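Lusen opens household goods library in Tetitthorpe

TETITTHORPE, December 15, 2023 — Lusen, the home moving and storage company, will open a free household goods library in Tetitthorpe in January. The service lends everyday items to people who are setting up a new home, and takes in things that others no longer need.

The library will operate from the former Hyvönen furniture showroom on Mavau Street. The building has been vacant for seven years. Lusen has leased the ground floor and fitted it with shelving, a sorting bench and a loading area at the rear. Parking is available off the laneway.

Residents can join at the front counter with proof of address. There is no membership fee. Members may borrow up to 37 items at a time for a period of three months, and loans can be renewed once by phone. Items on the shelves will include cookware, crockery, bed linen, towels, storage containers, lamps and small appliances. All electrical goods are tested and tagged before they are lent out.

"People tend to think of the big things when they move, the bed and the fridge," said Pirjo Suominen, who manages the program for Lusen. "Then they get to the first night and there's no can opener and no bath mat. Buying all of that in one week costs a lot of money."

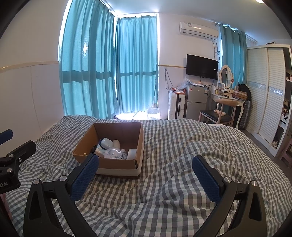
Lusen ran a trial of the service from its Tetitthorpe depot earlier this year. Over the course of the trial it lent 2,982 items to almost 270 households. Most borrowers were renters moving within the region. Kitchen goods were the most requested category, followed by linen.

The trial also led to some changes. Borrowers asked for later hours, so the new site will stay open until 8 pm two nights a week. Large pots and clothes airers ran out early and the company has bought more of both. Goods were first lent one by one, which made for slow queues, and the library will now offer packed starter kits for kitchen, bathroom and laundry as well as single items.

"We had people filling out a line on a form for every teaspoon," Suominen said. "The kits should fix that."

Donations will be accepted at the loading area during opening hours. Goods should be clean and in working order. Lusen cannot take mattresses, pillows, gas heaters, knives without a cover, or children's car seats. Donors with more than three boxes are asked to book a time first. Pick-up from home can be arranged within the Tetitthorpe area for people who are unable to travel.

Membership forms and a full list of accepted goods are available from the Lusen depot. Bookings for large donations are now open.

Media enquiries: Pirjo Suominen, Lusen, Tetitthorpe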